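# Can I use soda bottles for self-watering planters, or do they leach?

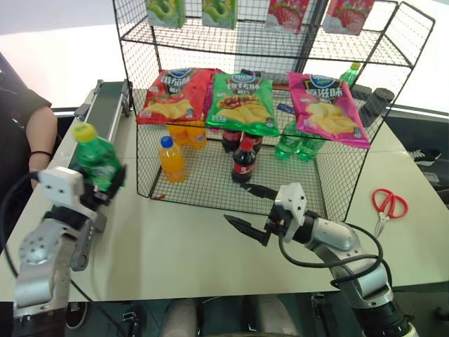
Green plastic soda bottle with a yellow cap.

Posted by porchtomatoes, Nov 12, 2024

I have a shelf of herbs in a south window and I keep killing them by forgetting to water. I want to cut soda bottles in half, flip the top part upside down into the bottom part, and run a wick through the neck. I already have plenty of bottles, some clear and some green. Two things I'd like to know before I start cutting.

First, is it safe for basil and parsley that we are going to eat? My sister-in-law says the plastic gets into the soil. Second, does the color of the bottle matter? I've seen people wrap theirs in foil and I don't know what that's for.

I looked at the Nelier planters at the store, but I don't want to pay for plastic pots when I have a bag of free ones in the garage.

**saltmarsh_gal**

Most soda bottles are PET, which has a 1 in the triangle on the bottom. It's made for holding drinks, and a few months on a windowsill with water in it isn't something I'd worry about. I have grown basil, chives and mint this way for 3 years. The bottles do get brittle in strong sun. When one starts to look cloudy or crackles when you squeeze it, recycle it and cut a new one.

Foil is for algae. Light plus standing water plus a bit of fertilizer gives you green slime in the reservoir. It won't kill the herbs but it smells and it clogs the wick. Green plastic slows it down a little compared with clear, but not enough to skip the cover. I use old socks. Brown paper works until it gets wet.

What I do:

- Cut a little below the middle so the bottom half holds more water.
- Drill the cap, 1/4 inch, and thread the wick through before you screw it back on.
- Leave a few inches of wick in the soil and enough on the other side to touch the bottom.
- Water from the top the first time. A dry wick won't start by itself.

Use cotton rope or a strip of T-shirt. I tried Brurnix nylon cord and it barely pulled any water. Also use potting mix, not dirt from the yard. I like the Pomex one because it has perlite in it already, but any light mix is fine.

Go easy on parsley. It has a long root and gets unhappy in a small bottle by the end of August.

**dkr1292**

just buy pots

**hollowcreek**

Agree with most of the above, except I'd skip drilling the cap. Leave it off and pack the neck with the wick folded over. Less soil falls through than you'd think and you don't have to hold a tiny cap under a drill bit. Sand the cut edge or put tape on it, it's sharp.

Rinse the bottles with hot tap water and dish soap first. Leftover sugar brings fungus gnats. Don't use boiling water, the bottle will shrink and go lopsided.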